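Visit to the Open Day at the Humska Sorting Hall

10/7/21

I had wanted to see a recycling plant from the inside for a long time. I pay for one every month with my local charges, and I rinse my yoghurt pots without knowing if it is necessary. So when the Humska hall announced an open day, I took a day off from work and went by the early bus.

The bus stops at the Massawe roundabout, and from there it is a walk along a road without pavement on one side. Wear closed shoes. This was written in the invitation, but two people in our group came in sandals and had to borrow rubber boots at the gate, and the boots were too big for both of them.

At the entrance we got a yellow waistcoat, a helmet and a pair of earplugs in a small paper bag. The groups were limited to 17 persons, and ours was full. Our guide was a shift leader who normally works in the hall and does not give speeches. I liked this very much. She answered with short sentences and when she did not know something, she said so.

The first stop was the tipping floor, where the lorries come in backwards and empty their load. I had prepared myself for a strong smell. It was there, but it was more sour than rotten, like a cellar where apples were kept too long. The guide told us that in August it is much worse and that the people working there get an extra break. The pile on the day of our visit was higher than the lorry. A wheel loader pushed it slowly to the belt, and the gulls were sitting on the roof beams and waiting.

From the floor we climbed a metal stair to the walkway over the belts. It is 50 steps, and there is no lift, so people with bad knees should ask for the other tour, which stays at ground level. On the walkway you must put in the earplugs, and then you cannot hear the guide, so she had cards with the explanations printed in large letters. She held up a card, waited, and held up the next one. I found it a good solution. First comes a drum with holes where the small pieces fall out, then a magnet for the steel, then a machine by the firm Sender which recognises the kinds of plastic by light and blows them to the left or to the right with air. The blowing makes a sound like somebody shooting peas at a window. You hear it even with the earplugs.

At the end of the belts is a cabin with windows where people still pick by hand. We were asked not to take pictures there, and I understand it. They stand for two hours and then change the place. What they take out, mostly, is things that should never have come: garden hoses, frying pans, wet nappies, Christmas lights in long tangles. The hoses and the lights are the worst, because they wind around the axles and everything must stop until a man with a knife has cut them away. The guide said that last year the line was stopped for this reason on more days than she wanted to tell us.

After the hall we gave back the helmets and washed our hands, and went to the front building. For me this was the better half of the visit. The noise was gone and it was possible to ask questions. One corner is set up under the title “At Home”, to talk about how sorting begins in the kitchen. There is a white marble worktop with a bucket for the packaging and some ordinary things left on it, as one finds them after a weekend.

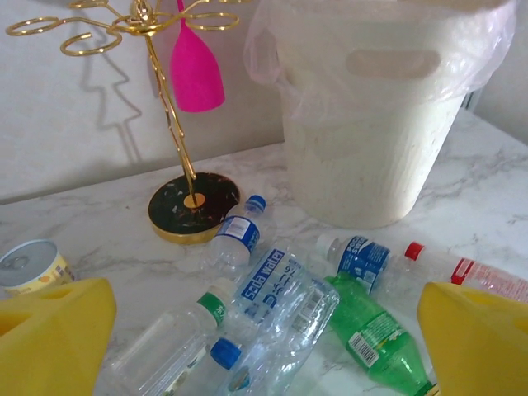 The “At Home” corner: plastic bottles, a tin can and the lined bucket on the worktop, with the mug tree beside them.

We talked at this worktop for a long time, longer than the programme allowed. The first question was about the caps. I was taught as a child to take them off and collect them separately, and an older man in the group had the same habit. In this hall they want the cap screwed on. A loose cap is so small that it falls through the holes of the drum with the sand and the broken glass, and then it is lost. On the bottle it travels with the bottle and is separated later, in water, at another factory.

The second question was about the labels. They can stay. I have spent many evenings scratching labels off with a fingernail, and I was a little sad to hear it. If a bottle has a full plastic sleeve from top to bottom, it is better to pull it off, as the light machine sees only the sleeve and can take a wrong decision. A usual paper or plastic label with a strip of bottle visible above and below is no problem.

The third was the bag. I know that many people put a bag inside their bucket to keep it clean, and so do I. In my town we may put the closed bag in the container. The hall at Humska does not want it: they ask you to empty the things out and to use the same bag again until it tears. Closed bags have to be opened by a machine with hooks, and this machine, the guide said, is the one that breaks down the most. So please ask in your own town, the rules are really different from one place to the next.

About tin cans there is less to say. The magnet finds them in every case. You may push the lid inside the can so that it does not cut somebody. Rinsing is enough, and cold water is enough. She was quite strict about this: it makes no sense to heat water for cleaning rubbish. For bottles of drinks you do not even need to rinse, only empty them.

Somebody asked about the silicone things that now every kitchen has, such as baking forms and foldable cups. Silicone does not go into the packaging bucket, also if it feels like plastic. At Humska it goes with the rest waste. I did not know this, and I believe I have done it wrong at least twice.

On the wall of the next room there was a display of what comes out at the end. One bale of pressed bottles stands on a pallet, and the sign says that it has around 2000 bottles in it. I would have guessed less. Next to the bale are glass jars with flakes and grains from the firm Clolent, which buys a part of the material. You may put your hand in the jar with the grey grains. They are smooth and surprisingly heavy, and three children did not want to leave this jar any more.

There was also a guest book, and by the door a counter for the visitors of the season. It showed 2314 when I went out.

Some practical remarks for those who want to go. The tour is free, but you must register with the date of birth of each person, for the insurance. Children under eight are not allowed on the walkway. Coffee is served in the front building in returnable cups, and you pay a deposit, so bring coins – the machine does not take cards. The toilets are before the security gate and not after it, and this is good to know before a tour of two hours. The cake was finished when our group came back, which I mention only for the organisers.

What I missed was a sheet of paper to take home. All the good answers were spoken, and I wrote mine on the back of the bus ticket. I asked at the desk and they said that a leaflet is in preparation, in three languages. Until it exists I have hung my bus ticket inside the cupboard door over the sink, and the caps stay on.

The next open day is planned for August. The registration opens on the noticeboard at the gate and by telephone in the mornings.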